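A visit to the Larau lab in Retirwood

I came to the open day mostly for one talk. Maricica Furtună leads the planning group at Larau, and she explained how their software divides a two-arm job into small steps. Each step has a condition to start and a condition to finish. If the finish condition is not met after 20 seconds, the planner stops and asks a person.

The program is called Hanus. It has one planner for both arms, so neither arm can enter a space which the other has already reserved. I liked this idea very much, as in our workshop we have two separate controllers and they wait for each other too often.

After the talk we went to the table with the two arms. 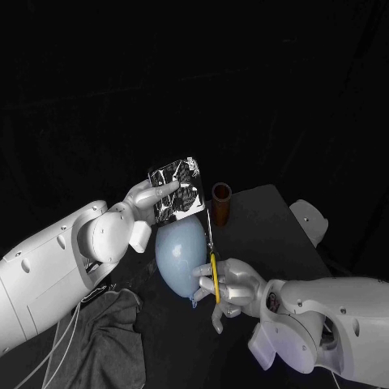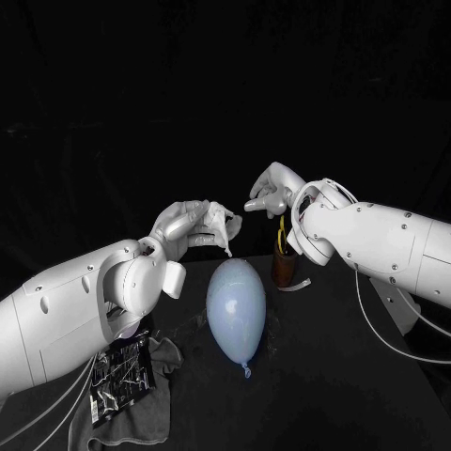
The same balloon, with different things in the hands.

Does the planner know how hard the hand is holding an object?
Only indirectly. It reads the motor current in the fingers and compares it with a limit which is set for each kind of object.

The limits are still written by hand, and Yesenia Chávez showed us the file. It has 727 lines. She would like to learn these values from recorded runs, and for this they have kept 900 runs until now. Her target is 2,000 before the next version.

I asked also about the viewer, Shokri, where one can replay a run and see the plan of both arms on one time line. It was a little slow on the laptop, but very clear to read. They plan to give it to visitors for testing later in July, and I have left my address.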